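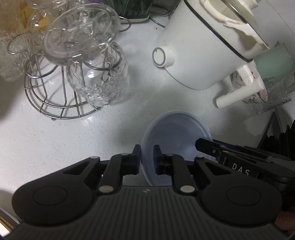

Two winters in and the lids still snap shut, a customer wrote to me in December, but could I please put the sizes on the page so she didn't have to email every time she wanted another one. Fair enough! So I've redone the whole page for January 2018, and the sizes are right up near the top where they should have been all along.

Gedura Nesting Bowls with Lids
Sold by the set or one at a time
In stock at Tisermont Kitchen Supply

Sizes
Small: 8 ounces
Medium: 24 ounces
Large: 40 ounces
Extra large: 90 ounces

A full set is one of each, with lids. Measured to the brim, by the way. If you want room to stir, knock a bit off that.

I started carrying the Gedura bowls after I got fed up with the ones I had at home, which were heavy and chipped if you looked at them wrong. I make a lot of bread and I make a lot of salad, and I wanted something I could pull out of the cabinet with one hand. These are light. Almost too light for some jobs (more on that in a second), but for everyday stuff I grab them before anything else in the kitchen.

The large is the one I sell the most of and the one I'd buy first. It holds a boxed cake mix with enough wall left that the mixer doesn't paint your shirt. The extra large is my bread bowl. I put the dough in with a little oil, press the lid on loosely, leave it on top of the fridge and forget about it until the lid starts to lift. The medium is leftovers. The small one is for chopped onion, or half a lemon, or the last spoonful of something you feel bad throwing out.

Now the light thing. If you're whisking hard, say egg whites or heavy cream, the bowl will wander around the counter on you. I fold a damp dish towel under it and that fixes it. A few people have asked if I carry a version with a rubber ring on the bottom. Gedura doesn't make one in this line. Cletus does, and I keep the medium and large Cletus bowls in stock, but they cost more and they don't nest as tightly, so you give up some shelf.

Washing
Top rack for the bowls, and I do the lids by hand. You can put the lids in the dishwasher, plenty of folks do, but mine got a slight curl after a while and had to be coaxed back on. Tomato sauce will leave an orange tint if you let it sit overnight. A paste of baking soda and water takes most of it out. Please don't use steel wool! The scratches hang on to grease and you'll never get that squeaky feeling back.

Microwave
Fine for reheating, with the lid off or resting on top. I wouldn't melt butter or sugar in them. Fat and sugar get a lot hotter than soup does.

Freezer
Yes, with some room left at the top. Let them sit out a few minutes before you twist them to get the food loose. I cracked a medium by being impatient with a block of chili.

Replacement lids
I order these from Howlader along with my storage jars, so they come in when the jars come in. If the size you need shows as out, send me a note and I'll put one aside from the next box. Lids from the older Gedura line with the square tab will not fit these. I've tried, believe me.

Shipping
Sets go out nested in one box with paper between the bowls. Single lids go in a padded envelope. If anything shows up cracked, send me a picture within 2 weeks and I'll mail another one, no need to return the broken piece.

Goes well with
Tisermont flour sack towels
Cletus dough scraper
Howlader wide-mouth jars, pint and quart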